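7.4 Grip loss and crushed cans during the bin task

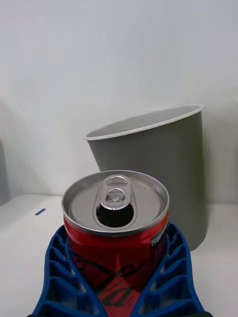 Fig. 7-3. Opened drinks can held between the flexible fingers, bin behind. Wrist camera view.

This section applies to the Navley arm fitted with the Flivico two-finger gripper and controller software from the April release onwards. It covers fault codes G12 (object lost in transit) and G14 (closing limit exceeded). For faults in which the arm stops without a grip code, go to section 7.6.

Both faults are most often seen with thin-walled drinks cans. An unopened can is stiff and will tolerate a grip setting well above the default. Once a can has been opened the wall gives way at a much lower force, and the flexible fingers will follow the wall inwards without any change that the position sensor can detect until the closing limit is reached. The controller then reports G14 and holds the fingers where they are. If the can slips before the limit is reached, the report is G12.

CAUTION: An opened can may still contain liquid. The gripper base is not sealed. Liquid that enters the finger mounts can reach the motor connector and cause the fingers to open without a command.

CAUTION: Do not put a hand between the fingers to free a can while the motor is powered. On a G14 stop the fingers remain under load and may close further when the fault is cleared.

WARNING: A crushed can may have sharp edges at the lid and along any fold in the wall. Wear cut-resistant gloves.

7.4.1 Making the arm safe

1. Press the stop button on the pendant. Do not use the pause key, which leaves the gripper motor live.
2. Wait for the status lamp to change from green to steady amber. A flashing amber lamp means that the brakes have not engaged – see section 3.2.
3. Note the fault code and the grip value shown on the second line of the pendant. The value is lost when the power is removed.
4. Turn the gripper isolator to OFF.
5. Support the can from beneath with a gloved hand and turn the manual release a quarter turn anticlockwise. The fingers will open slowly under their own spring.
6. Remove the can upright. If the arm stopped with the can tilted, place a tray under the gripper before step 5.
7. Wipe the fingers and look between the ribs for liquid. If there is liquid at the finger mounts, do not restore power. Go to 7.4.4.

Note: The manual release must be returned to its stop before the isolator is turned ON. If it is left part way, the controller reports G02 at start-up.

7.4.2 Checking the grip setting

The grip value is a unitless number between 200 and 4000. The factory default is 3000 and is intended for rigid objects. It is too high for an opened can. The recommended starting value for drinks cans, opened or not, is 600.

1. Restore power and select SET-UP, then GRIP, then OBJECT TYPE.
2. Select THIN WALL. Selecting this type does not change the grip value on software older than the April release, so the value must be entered by hand.
3. Enter 600 and press the confirm key twice.
4. Place an empty can upright on the table, within reach of the arm.
5. Select TEST GRIP. The arm will lower, close on the can and hold without lifting.
6. Inspect the wall of the can on both sides. A shallow mark that springs back when the can is released is acceptable. A permanent dent is not.
7. If the wall is dented, reduce the value in small steps and repeat from step 4 with a fresh can. Do not go below 200.
8. If the can can be turned easily by hand between the fingers, increase the value and repeat.

Note: A dented can should not be used again for the test. The wall is weaker along the old fold and will give a false result.

7.4.3 Checking the grip height

A correct grip value will not prevent G12 if the can is held too low. The fingers should press on the straight part of the wall, below the shoulder. The lid must stay clear of both fingers.

1. Run the task in STEP mode as far as LIFT.
2. On the wrist camera view, check that the whole rim of the lid is visible between the fingers.
3. Check that the two fingers bend by a similar amount. If one stays nearly straight, the arm is off centre. Correct the offset in section 5.3, then start again from step 1.
4. Step to MOVE. The can should stay upright until it is over the bin.
5. Check that the fingertips clear the rim of the bin. Contact with the rim is a common cause of G12 and will also shift the bin, so that later cans are dropped beside it.
6. Step to RELEASE.

Should the bin have moved, return it to its taught position or teach the drop point again. The arm does not search for the bin.

7.4.4 Liquid in the finger mounts

1. Leave the isolator at OFF and disconnect the controller from the mains.
2. Remove the two screws at the base of each finger and lift the fingers away.
3. Dry the mounts with a lint-free cloth. Do not use compressed air, which drives liquid towards the connector.
4. Wash the fingers in clean water, shake out the ribs and leave to dry fully. Do not use solvent.
5. Inspect the motor connector. Green or white deposits on the pins mean that the gripper must be returned to Wollitz for service.
6. Refit the fingers and repeat 7.4.2 in full.

If G12 or G14 returns after these checks, save the fault log before switching off and send it with the grip value noted in 7.4.1, step 3.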